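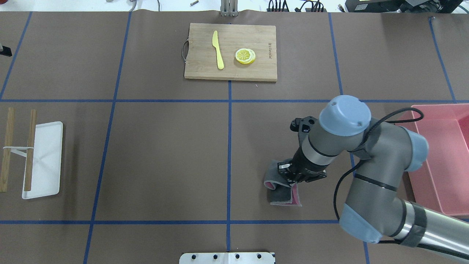 Motorsport > Karting > Endurance and team racing

Sore ribs and seat inserts for an endurance kart race, what do people do?

Posted August 11, 2021

Hi all, hoping somebody on here has been through this. I've been roped into a work team for the endurance race at Flimstead in September. We've called ourselves Amum (long story, boss's dog) and none of us has done anything longer than an arrive-and-drive birthday party.

We had a practice evening last week and I loved it, even though I was the slowest. My trouble is the seat. I'm fairly narrow and the bloke I'm sharing with most of the stints is not, so the seat that fits him leaves me sliding about like a pea in a bucket. By the end of my go my left ribs were so sore I was bracing with my knees and steering like a pram. Coughing still hurts!

The circuit says we can bring our own insert as long as it comes out quickly at the driver change. They also said rib protectors are "recommended", whatever that means. I've seen the Nutesitz one that goes on under the overalls and a foam insert from Tawhiri that you drop in on top of the seat, and I can't really afford both. Stints can be up to 14 laps longer if the other driver's kart gets held in the pits, so I could be in there a good while.

Which would you buy first? And does anyone have a tip for getting an insert in and out without losing ages? We practised with a sofa cushion in the car park and it was a shambles.

Also, and this may be a daft one, is it normal for your hands to go numb?

2 answers

Rigoberto Ospina

Rib protector first, no contest. I raced without one for a whole season thinking they were for people who crash a lot, and then cracked a rib going over a kerb on my own with no one near me. You don't need a shunt to hurt yourself, it's the same corner pushing the same bit of your side into the same edge, lap after lap after lap.

Get it snug. If you can slide your hand in flat once it's done up, it's too loose and it'll ride up towards your armpits, and then you've paid good money for something that digs in somewhere new. Try it on sitting down with your arms out in front of you. I can't speak for the Nutesitz as I've never worn one, mine's an old hand-me-down thing held together with tape, but a mate has had his for two years and still likes it.

If your ribs hurt when you cough then please leave it a bit before you get back in. And if it's sharp when you breathe in, go and see someone about it. I left mine and made it a lot worse.

On the driver change, the person getting OUT brings the insert out with them. Don't leave it in there for a third person to fish about for while everyone shouts. We sewed a loop of webbing on the front edge of ours so you grab it as you stand up. Then the next driver either drops theirs in or just gets in. Practise it in a real kart if the circuit will let you, ten minutes at the end of a session is plenty, because a sofa cushion won't tell you much about where the steering wheel gets in the way (it gets in the way of everything).

Check with Flimstead whether the insert has to be fixed down at all. Ours does, my brother-in-law's track up the road doesn't mind. 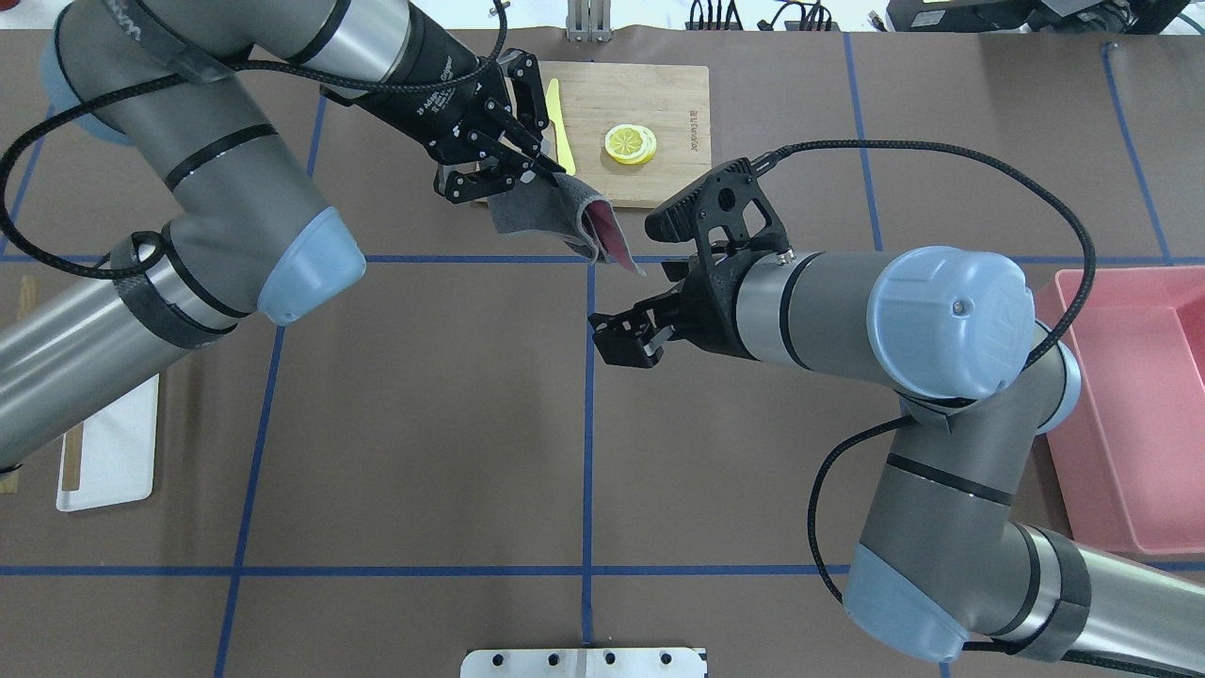 Lemon slices on a bamboo board, with a grey cloth held over it.

Sang-wook Kong

agree with the above about ribs. numb hands is you gripping too hard, everyone does it at first. relax on the straight, wiggle your fingers, look further ahead. thinner gloves helped me as well

I did eight hours at Flimstead with a team of mates and the bit that gets you is the long left after the bridge, it just goes on and on. if your left side is already sore that'll be the one doing it. try not to lean your body into the corner, sit up and let the seat hold you, which I know is hard when the seat doesn't hold you!! that's where the insert comes in so I'd try to borrow one if you can't buy both. ask in the club hut, they had two spare last time I went, a bit grubby but fine

haven't tried the Tawhiri one. I was told it comes up quite thick so watch your legs, if it pushes you forward you end up with your knees round the steering column and that's worse than sliding about. you can trim foam with a bread knife but obviously you can't put it back

drink more than you think you need before your stint. good luck to Amum, and wave at the marshals on the slowing down lap, they like that

Comment from the original poster

Thank you both, this is brilliant. Protector ordered! Ribs are easing off and I'll ring the hut about borrowing an insert. Will try the webbing loop too, my mum has a sewing machine and is already asking what colour.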